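Reading a Quarterly Report Without Getting Lost: What Our Group Learned From Mukura

Student project report, Introduction to Business and Markets

When our group first picked a topic back in February, we wanted a company that made something people could hold in their hands, and we ended up with Mukura, a maker of household storage goods that sells mostly through two big retail partners, Gesness and Altia. Our question sounded simple enough: if sales went up last quarter, why did the share price go down on the same morning? It took us the whole term to get to an answer we were happy with, and we had a good time getting there (even in the weeks when the spreadsheet fought us).

We began with the report itself, which is longer than any of us expected. Mukura gives its revenue near the top, then its costs, then page after page of notes, and we made the mistake of skipping the notes on our first read. Revenue for the quarter was 2,152 million, a little ahead of what the company had told investors to expect. Net profit was 66 million, well short of the same quarter a year earlier. So the business was selling more and keeping less of it, and our next job was to find out where the money had gone.
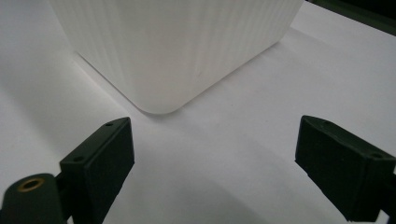 Costs and Margins

Plastic resin is the biggest single cost Mukura has, and the price of it climbed through the winter. The company buys most of its resin on contracts that run for 3 months at a time, so a price increase does not show up right away. It shows up a quarter late, and all at once. We had read about this sort of delay in class, but seeing it in a real set of accounts made it a lot clearer to us – one of our members drew it out on the whiteboard as two lines, one following the other like a dog on a leash, and that drawing stayed up until the end of the project.

Freight was the second piece. Storage boxes and bins are light, but they take up a great deal of room on a truck, and Mukura pays by the space it fills. The notes say that the company moved some 200 product lines over to a new warehouse run by Derkach, a logistics firm, and that the move was charged to this quarter in full. We think this part of the cost should not come back, and we left it out when we worked out what a more normal quarter might look like.

What the Market Was Looking At

We had assumed that investors cared mainly about the quarter that had just ended. After going through the call transcript together, we came to see how much of the talk was about the next one. Mukura kept its sales forecast where it was but lowered its margin forecast, and nearly every question from analysts came back to that. Several also asked whether Gesness and Altia would accept higher prices, and management would only say that talks were going well.

If we had more time, we would have liked to compare Mukura with a second company in the same line of business, and to follow the resin contracts through one more renewal. Our full cost tables and the list of terms we had to look up are in the appendix.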